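# Second gripper or spare fingers first?

**deckhand_12**
Budget for the cup and bottle bench is 1131. Skallideck wants 700 for a second parallel-jaw gripper. Spare fingers and a cable are 449. Can't do both.
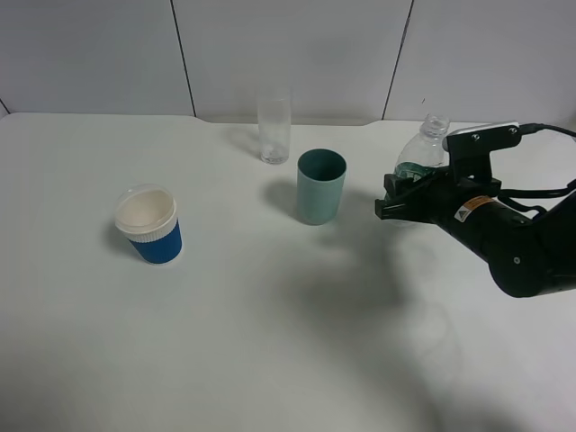
## Replies

**mlathe**
Fingers and cable. We wore out two sets before the gripper itself gave any trouble.

**pallet_jo**
Disagree. If the gripper dies you wait on Nornetti shipping - ours took 12 days in January. Buy the gripper.

**mlathe**
Depends how many hours you run.

**deckhand_12**
One shift, mostly paper cups and water bottles. Leaning toward fingers. Will ask Skallideck to hold the gripper quote.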